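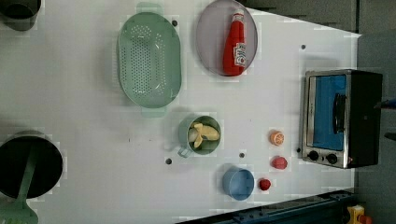 Too much stuff for one kitchen, a colleague said before I had even found a pen, and half of it wouldn't be in the same drawer in any house I've lived in. Fair. But the question for Saturday isn't whether it looks like a kitchen. It's whether the Grenisen packing list makes any sense to a person who has the pieces in front of them and a box to fill, and on that I have my doubts too.

The background, so I don't have to look it up again: Grenisen wants one list that covers the play kitchen kit for all the lending boxes. Bastari supplied the draft. The draft says a box can be checked and packed by a first-time helper in 12 minutes. I don't believe it. I'd like to know who did the packing when they got that number, and whether that person had also written the list.

First pass through the draft, comments as I go.

**Colander.** No argument. Big, oval, mint green, holes in the bottom. You can't mistake it for anything else in the kit. It is also the most awkward shape to pack, with a tab sticking out at each end, and the list puts it last. It should go in first, flat, with small things inside it.

**Ketchup.** Listed under "food." Then there's a second heading, "bottles and jars," with nothing under it. Either move the ketchup or drop the heading. I'd drop the heading.

**Plate.** Listed as "plate, purple." I asked for a color around the room and got mauve, gray, and pink. Take the color out. If there's one plate in the kit then "plate" will do.

**Spatula.** Listed with cutlery. It's far too long to live with the cutlery. Put it with the pots and let it stick out.
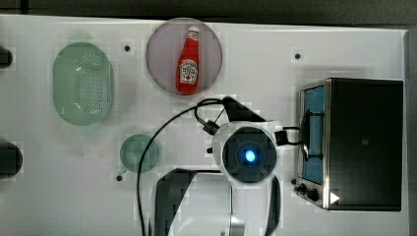

*Kolline Play Goods — Kits & Packing bench*

Second pass, late morning, fewer pieces. The idea was to see whether the big things are worth a list of their own. A "base set" (colander, plate, bottle, pots) that always travels, and a bag of small food that can be swapped. Bastari's draft has everything in one run of lines in alphabetical order, so banana comes before colander and strawberry is nearly at the end. Fine for a catalog. Useless when you have a pot in one hand.

The base set packs well enough. I'm less happy about the greens. Too many of the pieces are some version of green, and the draft leans on color to tell them apart: "light green," "mint," "pale green," and in one place only "green." I read those four aloud and asked for the pieces to be pointed at. We did not agree on a single one apart from the colander, and that was a guess from its size.

Suggestion, in pencil for now: name by shape and use, color only where there are two of the same thing. A small dish is a small dish.

The other thing I don't buy is the line about outlines. Kollár tried printing outlines on the box floor for their picnic kit, one shape for each piece, and the claim in their notes is that it cut missing pieces to almost none. Maybe. Their kit is flat, though — plates, flat forks, a cloth. Try drawing the outline of a mug and then ask somebody whether it's the mug, the cup, or the base of a pot. We would be paying for 2000 printed liners to find out. I'd want to see a sheet of paper and a marker do the job first.

Third pass, everything back out, small food included. 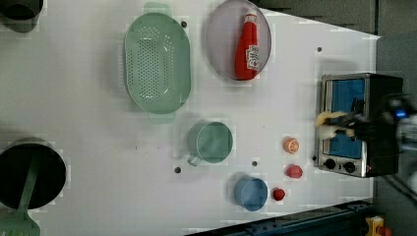
Why not just weigh the box, somebody asked on the way past, and stop fussing over the names? I wrote it down because it's not a stupid idea. A full kit has a known weight, you put the box on a scale, and if it's short you go looking. The trouble is the small food. A missing cherry tomato won't show up on the sort of scale Grenisen has at its front desk, and the small food is what goes missing. A missing colander you can spot without a scale.

It does help on one point. Weigh the base set, look over the small food by eye. Could be done quickly.

Now the small food, where the draft really falls apart:

- "Tomato" and "cherry" are both on the list. I held one up and got both answers. If two adults can't settle it, pick one word. I've put "small red, round."
- "Strawberry" is safe up close. From across the table it's one more red thing.
- "Orange" should be "orange slice." A helper reading "orange" will look for a whole one and report it missing.
- "Banana" needs "peeled" for the same reason.
- The blue one. Draft says "bowl, blue." I say cup. It has no handle, so I can see how the argument starts, and the mug does have one. Currently listed as "blue cup (no handle)."

The toaster oven isn't on the list at all. I looked twice. It can't go in the lending box anyway, it's too bulky, but if it's staying behind then the list ought to say so, or every returned box will come with a note asking where it went.
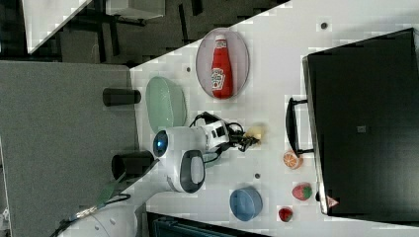
Timing, then. With the draft as written, first-time helper, my watch: 30 minutes, and the box still had the spatula across the top so the lid sat up. With my penciled version it was better, but I'm not going to write that number down as if it meant something. Same helper, second go, and by then anybody would be faster. It needs a fresh pair of hands and a fresh box, and preferably someone who hasn't heard us arguing about the cherry.

I'm also suspicious of the whole "one list for every box" plan. The note from Bastari talks about 3000 boxes as if they'll all hold the same things forever. They won't. Somebody will lose a strawberry and replace it with a plum, and from then on the list is wrong for that box and right for the others. Leave two blank lines at the bottom for swaps. Cheap, ugly, will be used.

To do before Saturday:

- [ ] Retype list in packing order, colander first
- [ ] Strike all colors except the blue cup and the small red
- [ ] Marker outlines on plain paper, pots and plate only
- [ ] Ask Kollár how many boxes that "almost none" is based on
- [ ] Find a lid that closes over the spatula, or a shorter spatula
- [ ] Oven: decide, and put the decision on the list

Mug goes in upside down or it fills up with strawberries. Ask Bastari which way theirs went in.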